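October, notebook 2, Runddale mobile unit — kitchen bay

Started just after nine. Jasmina had left a note on the bench saying the left wrist was drifting again and that she'd had to re-zero it twice the evening before. Marin and I spent the morning on it, so this is mostly about the wrist, with some notes on the base at the end.

Symptom as reported: the arm reaches for a handle, stops short, corrects, then closes late. On the log the wrist roll reading wanders slowly while the joint is meant to be holding. No fault code. The right arm is fine on the same routine.

First thought was the encoder. Swapped the left and right encoder leads at the shoulder board and the drift stayed on the left wrist, so it isn't the board. Put the leads back as they were and marked them with tape, L and R, as the old pen marks had rubbed off.

Took the wrist cover off. Four screws, one of them already rounded, replaced it from the Lumbantobing kit. The clamp collar behind the gripper mount was loose enough to turn by hand. Cleaned the shaft, put the collar back square and did it up in two passes. A spot of thread lock on each screw this time. Marin thinks it was left dry at the last gripper change and I agree with him.

Ran the short check in the kitchen bay, wrist camera and head camera both on. 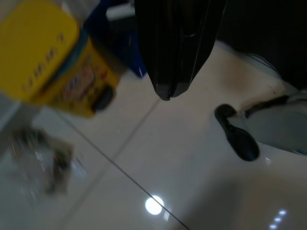
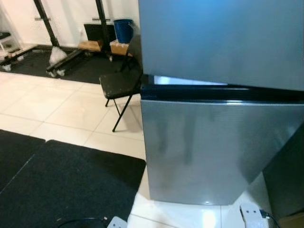
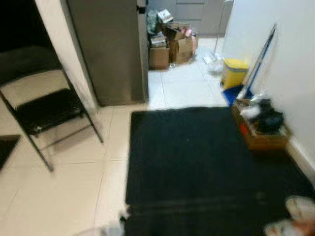 Floor level by the finger tip, the fridge with the freezer door slightly open, and the mat with the passage behind.

3 min read

Wrist camera first. The picture smears when the arm swings, as it did before, so the loose collar was not to blame for that. Exposure is still on auto. The tiles are shiny and the ceiling lights come back off them as hard white spots, and I suspect the camera is shortening and lengthening its exposure as those pass through. To try: fix it at a value that suits the floor and see whether labels on things close to the gripper can be read. At the moment they can't.

Head camera is all right. Grout lines look straight enough to me near the middle, so I have left the calibration file alone. Jasmina may want to redo it anyway after the neck bolt is changed.

Freezer door routine. The edge of that door is a good target for the wrist because any slack shows up straight away as a late close. Ran it 43 times after the collar was tightened. Drift on the roll reading stayed within 2 counts for the whole set. Before the repair it was wandering by roughly 200 over the same length of run. I'm calling the wrist fixed for now but it wants looking at again once the thread lock has had a full day.

Base. The planner still treats the edge of the black mats as something to steer round. Marin lowered the height threshold one step in the Zatano config and saved it as a separate file, so the old one is still there if we need it. Not tested with the arms raised. The power strip by the foot of the fridge is a worry for the wheels. I've added a keep-out patch over it on the map — please don't clear the map without putting that back.

Hours on the left arm at shutdown: 959. The Mudgate sheet says grease at 1000, so that can be done along with the neck bolt.

To do
Order more wrist cover screws, the kit is nearly out
Fixed exposure on wrist camera, compare with auto
Check collar on the right arm as well, same build
Neck bolt (Jasmina)
Mat edge test with arms up (Marin)

Battery on charge at ten to five, left arm parked low.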